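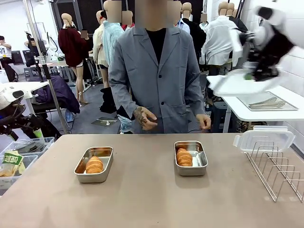
主题：可颂第二天怎么处理才不会软？（还有冷藏发酵的问题）

版块：家庭烘焙 > 起酥面团
楼主：Ngaio Tipoki
发表于 2020-04-04

大家好。我的中文是在大学学的，后来很多年主要用来读书，所以写得慢一点，如果有不对的句子请原谅，也欢迎改正。

我在家里做可颂已经有两个冬天。做的方法不复杂：晚上揉面，冷藏一夜，早上包黄油，折三次，每次中间冷藏半个小时。刚出炉的时候我很满意，外面是脆的，里面有洞。可是第二天早上，外皮就变软了，像普通的甜面包一样。我家里只有两个人，一次做一盘吃不完，所以“第二天”对我来说是很重要的问题。

我试过的办法如下。

纸袋放在桌上过夜：外皮软，里面有一点干。

密封盒子放在桌上过夜：外皮非常软，里面还可以。

冰箱冷藏：最差，有一种旧的味道，我不知道怎么用中文说，好像冰箱自己的味道进到黄油里面了。

冷冻，然后直接进烤箱：最好，但是有时候中间还是冷的，外面已经太深。

我想问两件事情。第一，你们回烤用什么温度，多长时间？第二，有人说应该冷冻生的面团，不应该冷冻烤好的，这个说法对不对？

先谢谢各位。

2楼
Jovita Chávez

你好，中文写得很清楚，不用担心。

我是烤好以后冷冻派。要点是必须完全放凉再冻，我一般放两个小时。有热气的时候进袋子，里面会结霜，霜化了就是水，水就跑到外皮里去了。

回烤我不解冻，烤箱预热到160度，放进去10分钟，关火以后在里面再留3分钟，门开一条缝。中间冷的问题多半是温度太高了，你外面颜色已经深了，里面热还没有走到。降低温度，加长时间，就可以。

3楼
Eustaquio Maldonado

我不同意楼上。烤好的再冻，层次会掉，一拿起来满桌子都是碎片。我在Drerkedport的一家面包房做过几年早班，我们从来是冻生的：整形完成，不发酵，直接放在盘子上冻硬，再装袋。前一天晚上睡觉以前拿出来，早上起来刚好发完，刷蛋液，进炉。这样每天吃的都是第一天的可颂，“第二天”这个问题就没有了。

楼主一次做一盘吃不完，那就一次烤两个，别的留在冷冻室。

4楼
Ngaio Tipoki（楼主）

谢谢两位，回答得这么快。

Jovita，我以前用的是190度，现在明白为什么外面太深了。我明天早上按照160度做一次。

Eustaquio，我有一个担心。我的厨房晚上比较冷，冬天的时候早上起来面团还是硬的，好像没有睡醒。如果早上六点要进炉，是不是应该前一天下午就拿出来？还有，家用的酵母冷冻以后会不会死掉一部分？我读过一本书，书里建议多放一点，但是没有写多放多少。

5楼
Eustaquio Maldonado

酵母会损失，所以别冻太久，我自己的规矩是两个星期以内用完。配方里的酵母可以加一成到两成，再多就有酒味。用耐高糖的干酵母，这种对冷冻也比较能忍。

厨房冷的话，晚上把面团放在关着的烤箱里，下面放一碗温水，不要热水。水太热黄油会化出来，早上你看到盘子里一摊油，那就没有办法救了。

6楼
Uriel Arriaga

说一点不同的看法。我觉得大家一直在讨论怎么保存，可是第二天会软得那么厉害，很可能是第一天没有烤透。

很多人在家里烤可颂，看到表面金黄就拿出来，怕焦。其实这个时候里面的水分还很多，放凉以后水分往外走，外皮当然软。专业店里的颜色比我们习惯的要深很多，是偏红的棕色。我建议楼主下一次多烤四五分钟，最后阶段把温度降20度，让它慢慢干。

可以称一下重量。生的时候和烤好的时候各称一次，如果减少不到一成，我觉得就是没有烤透。

7楼
Jovita Chávez

Uriel说的有道理，我没有想到。我自己也喜欢烤深一点，所以可能我冻起来效果比较好，楼主冻起来效果不好，原因在这里。

不过回Eustaquio：碎片的问题，我觉得看怎么装。一个一个先在盘子上冻硬，再放进盒子，中间垫油纸，不要压。我这样做没有掉很多。当然搬来搬去会掉一点，可颂不掉渣还叫可颂吗。

8楼
Eustaquio Maldonado

掉渣和掉层是两件事。我说的是最外面那一圈整片脱下来。

但是你们家里吃，也无所谓，我承认我用的是店里的标准。

9楼
Robles

插一句，问一个新手问题。你们说的黄油都是什么黄油？我用超市最普通的，擀的时候总是碎在里面，烤出来一块一块的，没有层。是不是一定要买那种片状黄油？

10楼
Eustaquio Maldonado

不一定要买片状的，但是脂肪含量要高，82%以上比较好做。碎掉是因为黄油太冷，面团太软，两个硬度不一样。从冰箱拿出来以后用擀面杖敲，敲到可以弯，弯了不断，这时候包进去。

手指按面团，再按黄油，感觉差不多就对了。这个比温度计可靠。

11楼
Uriel Arriaga

温度计也有用的，不要教坏新手。黄油13到15度，面团4度左右，先照着数字做，做多了再用手指。

12楼
Eustaquio Maldonado

我没有说温度计不好，我说的是手指可靠。早上四点钟面包房里谁去找温度计。

13楼
Robles

谢谢，两种我都试试。我家里确实有一个温度计，不过一直拿来量牛奶。

14楼
Ngaio Tipoki（楼主）

我来报告结果。可能写得有点长，请耐心。

先说回烤。冷冻的可颂，160度，10分钟，关火以后留3分钟，门开一条缝，完全按照Jovita的说明。中间是热的，外面颜色没有变深。外皮比我以前做的脆，但是吃到一半的时候开始变软，大概是我吃得慢。我先生吃得快，他说没有问题。

然后是烤透的问题。我做了新的一批，按照Uriel的建议多烤五分钟，最后降20度。颜色确实深了，我一开始有点害怕，以为失败。切开以后里面的洞比以前清楚，墙壁（这个词对吗？就是洞和洞之间的部分）也比较干，不粘在一起。没有冷冻，只用纸袋放了一夜，早上还是软，可是放进烤箱5分钟就恢复了。以前那种是恢复不了的。

所以我现在的结论是：烤深一点最有用，保存的方法是第二位。生面团冷冻我还没有试，因为冷冻室里现在放满了豌豆和汤，要先吃掉。

15楼
Jovita Chávez

太好了！“墙壁”我们一般说“气孔壁”，不过“墙壁”大家都看得懂，我很喜欢这个说法。

提醒一下，烤深了以后底部容易先焦，可以在下面多垫一个烤盘。

16楼
Wideck

我看了半天，没有人说空气炸锅。170度3分钟，比烤箱方便多了，也不用预热那么久。

17楼
Uriel Arriaga

空气炸锅风太大，上面那层会被吹起来，贴到加热管上就焦了，我遇到过。要用的话温度低一点，150度，上面轻轻盖一张锡纸，四个角压好。

18楼
Wideck

我的那台没有这个问题，可能跟型号有关系。我只是说方便，没有说比烤箱好吃。早上赶时间的人可以考虑。

19楼
Faston

还有一个土办法，平底锅小火，不放油，盖盖子两分钟，开盖再一分钟，翻面。底下很脆，上面一般。没有烤箱的学生宿舍可以用。

另外楼主说冷藏有冰箱味，我的经验是黄油吸味道特别厉害，没包好的生面团也一样。我有一次把面团放在切开的洋葱旁边，烤出来全家没有人肯吃第二口。

20楼
Ngaio Tipoki（楼主）

洋葱可颂，我笑了很久。我去检查了冰箱，我的面团旁边是一盒泡菜，所以那个“旧的味道”大概找到来源了。

还想请教Eustaquio一个问题：生的冷冻之前，要不要先刷一层蛋液？有的视频里刷，有的不刷。

21楼
Eustaquio Maldonado

冻之前不刷。刷了会干成一层壳，面团发的时候壳裂开，不好看。发好以后刷一次，进炉前再刷一次，很薄，别让蛋液流到切口的侧面，流下去层就粘住了，打不开。

毛刷要软的。硅胶的那种我不喜欢，太硬，会把发好的面团压下去。

22楼
Jovita Chávez

硅胶刷我用了很多年，没有压下去过……手轻一点就行。

23楼
Eustaquio Maldonado

好吧，手轻的人用什么都可以。

24楼
Ngaio Tipoki（楼主）

明白了，冻之前不刷。等豌豆吃完我就做生面团的版本，做完再来这里写。泡菜已经搬到下面一层了。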